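Why Is Purple Such a Show-Off?

By Kieran Hartley
18 Dec 2022

14 comments | 43 shares

Purple has always thought rather highly of itself. Red is on every stop sign, green is all over the lawn, and brown will turn up on your shoes whether you invited it or not. Purple waits to be asked.

For a very long time, it had good reason to be smug. If you lived in ancient Rome and wanted a purple cloak, you needed a pile of money, a lot of patience, and snails.

Yes, snails. Sea snails, to be exact, of a spiny sort that lives in the Mediterranean. Inside each one is a tiny gland, and inside the gland is a dribble of clear goo. Leave the goo out in air and sunlight and it goes yellow, then green, then blue, and finally a deep reddish purple. It also stinks. The dye works were usually put at the edge of town, downwind if the neighbors were lucky. It took thousands of snails to color one fancy piece of clothing, and the snails did not get a vote.

So purple meant "I am rich," and after a while it meant "I am the emperor, and you had better not be wearing that." Some Roman rulers made laws about who could put on the best purple. Imagine getting in trouble with the police over your socks.

My cousins in Westberg are not emperors, but they do have purple in the house. It's the pale kind, called lavender, and it took them three weekends and one long argument about the ceiling.
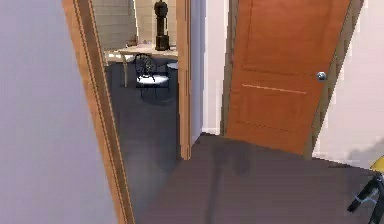 Lavender wall, orange-brown door jamb, tiles in the next room.

How did purple get from emperors to ordinary walls? By accident, which is how a surprising amount of science gets done.

In 1856 a London student named William Perkin was 18 years old and spending his school break in a homemade laboratory. (You may have had other plans.) He was trying to make quinine, a medicine for malaria. What he made was sludge. When he cleaned out his flask with alcohol, the sludge turned the liquid a bright purple, and it stained cloth beautifully and stayed put in the wash.

He called it mauveine, left college, and opened a factory. His father helped pay for it, and I would love to have heard that conversation. Soon fashionable ladies all over London were wearing mauve. A magazine joked that the city had come down with "mauve measles." The snails, I expect, were relieved.

Now for the odd part. Purple isn't in the rainbow.

Go on, object. There is certainly something at the end, after blue. That's violet, and violet is a real color of light all by itself. Purple is different. You see purple when red light and blue light reach your eye together, with not much green in between. Your brain looks at this peculiar mixture, finds nothing in the rainbow to match, and makes up an answer. It has been doing this your whole life and never once mentioned it.

Pale purples are sneakier still. Take a can of white paint, add a little purple, and stir. On a small paper card it may look nearly white. On a big wall it can look pink at breakfast, gray at lunch, and lilac by suppertime, because the light keeps changing. The paint hasn't moved. Parts of one wall can even look different from each other, depending on how much light reaches them.

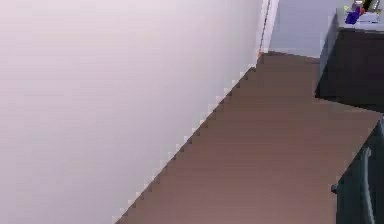
Pale wall, brown floor. The wall is grayer toward the left and brightest near the top.

TRY IT YOURSELF

You will need a sheet of white paper, a purple crayon, and a window.

Color a patch very lightly, so you can hardly tell it's there. Look at it by the window in the morning. Look again at noon, and again under a lamp after dark. Write down what color you would call it each time, without peeking at your earlier answers. Then ask a grown-up to do the same. You will probably disagree, and the grown-up will probably be stubborn about it.

If you come up with a better name than "lavender," send it in. Last June a reader from Droston suggested "Tired Grape," and my cousins are thinking of using it for the hall.

Contact us | Copyright Sustport Junior Pages | Back to top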